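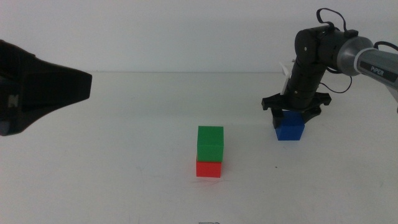

Can I leave the rain barrel full over the winter?

Please don't. Drain it in November, before the first hard freeze, and leave the spigot open until spring. Ice will split the barrel at the seam, and I have the two halves of my first one to prove it.

Last updated: 16/07/2022

Section 3. Setting up the barrel and diverter

I wrote this section after putting up the Bredmont 46-gallon barrel at my own house and then at my sister's, and the second one went in a lot faster. The leaflet in the box is fine as far as it goes, but it skips the base completely and the drawing of the downspout is upside down (or mine was). If your barrel is a different brand you can still follow along, just check where your inlet hole sits before you cut anything.

You'll want a hacksaw, a drill with the hole saw that comes in the diverter kit, a level, a pencil, a tape measure, thread tape, and a pair of gloves. Cut downspout is nasty stuff! The diverter I used is the Arkbridge 2080, the one with the flexible hose and the rubber seal.

3.1 The base

1. Pick a downspout close to the plants you water most. I went for the one by the back steps because it looked tidy there, and then spent a whole summer dragging cans to the other end of the yard.

2. Scrape off the grass and the top layer of soil, a few inches wider than the barrel on every side.

3. Tamp the ground down hard. I walk on it, then thump it with the end of a fence post, then walk on it some more.

4. Spread two inches of gravel and rake it flat.

5. Stack your concrete blocks on the gravel, two courses high. You need enough height to get a watering can under the spigot, so go get your can and try it now, while the blocks are still easy to move.

6. Check for level front to back and side to side. Fix it with gravel, not with little scraps of wood, which rot.

CAUTION: A full barrel weighs more than two grown men. Don't stand it on a deck, a plastic table, or loose bricks, and don't let kids climb on it. Run the strap from the kit around the barrel and into the wall studs if your base is any higher than two blocks.

3.2 Fitting the spigot

7. Wrap the spigot threads with tape, five or six turns, going clockwise as you look at the end of the threads.

8. Push the rubber washer on, then screw the spigot into the lower hole by hand. When it gets snug, give it another quarter turn with a wrench and stop there. I kept going on mine and cracked the collar.

9. Pour in a bucket of water, enough to cover the hole, and leave it for an hour. A drip at this point means more tape. Much nicer to find out now than with a full barrel.

3.3 Cutting the downspout

10. Stand the barrel on the base, right where it's going to live.

11. Lay the level across the top of the barrel inlet and carry that line over to the downspout in pencil. The diverter hole goes on this line or a hair below it. Any higher and the barrel can overflow at the inlet in place of sending the extra back down the spout.

12. Drill the hole with the hole saw. Go slow, let the teeth do the work, and keep your other hand well away from the back of the spout.

13. File the edge until it doesn't catch on a rag.

14. Squeeze the diverter, push it in with the cup facing up, and let it spring open. Put in the two screws, just finger tight plus a bit.

15. Push one end of the hose onto the diverter and the other into the barrel inlet. It should run flat or slope slightly down toward the barrel, with no sag in the middle.

NOTE: If your spout is the old round kind, the 2080 won't seal. There's a round collar sold separately. My sister needed one, and we only found that out with the hole already drilled, so she had duct tape on her house for a week.

3.4 First fill

16. Close the spigot, put the lid on, and wait for rain. If you can't stand waiting (I couldn't), run a garden hose into the gutter for a few minutes and watch the barrel inlet.

17. Once it's full, check that the extra water is going down the spout and not over the lid. Check the level again too. Mine had sunk a little on the house side.

18. Empty the first barrelful onto the lawn. It'll be carrying all the grit off your roof.

NOTE: People always think they have too small a roof. An inch of rain on 1000 square feet would fill this barrel over and over, so even a shed does pretty well.

CAUTION: Roof water isn't for drinking, and that goes for pets as well. Keep the screen on under the lid all season or you'll be raising mosquitoes.

For cleaning the screen and linking a second barrel, go on to Section 4.

Comments

Seraina Trummer
Thank you for the bit about the pencil line! Mine was two inches too high and I've had a wet wall since spring. Can I plug the old hole with anything that lasts?

Rimantas Jõgi
Seraina, I riveted a scrap of downspout over mine with a bead of gutter sealant behind it. Still holding.

Leonie Auer
Paid $154 for the barrel, the kit, and the strap together at our hardware store, blocks not included. Step 5 saved me. My can is a tall one and two courses wasn't enough, so I went to three and used the strap.

Vilmos Farkas
Does the hose have to be the one in the kit? The dog got mine.

Annelies Imhof
Vilmos, I used a piece of sump pump hose with clamps on both ends. Measure the diverter first, I bought the wrong size and had to go back to the store.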